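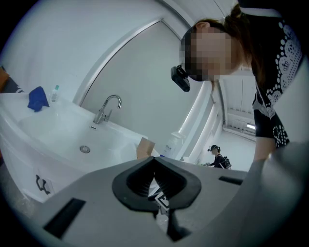
A washbasin, also called a bathroom sink or wash-hand basin, is a bowl fixed in place and used for washing the hands and face. It is normally supplied with hot and cold water and drains through a waste outlet in the bottom of the bowl. Where the basin is combined with a cupboard, the whole is known as a vanity unit, or simply a vanity.

History

Before piped water reached ordinary houses, people washed at a washstand, a small table holding a jug and a loose bowl. Water was carried up from the kitchen and the dirty water carried down again. Fixed basins spread with mains supply and drainage in the nineteenth century. Early ones were often set into a stone top, and the wooden cabinet below hid the pipes. This arrangement fell out of favour when open pipework came to be thought healthier, but returned after the Second World War as bathrooms became smaller and storage was wanted.

Types

A pedestal basin rests on a column that hides the waste pipe. Wall-hung basins are carried on brackets or bolts and leave the floor clear. Countertop basins sit on a surface like a bowl on a table – the taps must then be taller, or fixed to the wall. Inset basins drop into a hole and are held by their rim. Semi-recessed basins project beyond the front of the unit, which allows a shallower cupboard and suits narrow rooms. A cloakroom basin is a small version for a separate toilet.

Materials

Most basins are made of vitreous china, a fired clay with a glassy surface that does not soak up water. Fireclay is heavier and is used for large pieces. Cast resin, enamelled steel, glass and stone are also found. In the Landa district, the Orlandini works made fireclay basins for hotels, and its Hisetti pattern, with 2 tap holes and a raised back, was still being fitted in flats at Lellska long after the works closed.

Waste and overflow

The outlet leads to a trap, a bend that holds water and stops smells coming back from the drain. Many basins have an overflow near the rim, joined to the waste by a channel inside the body.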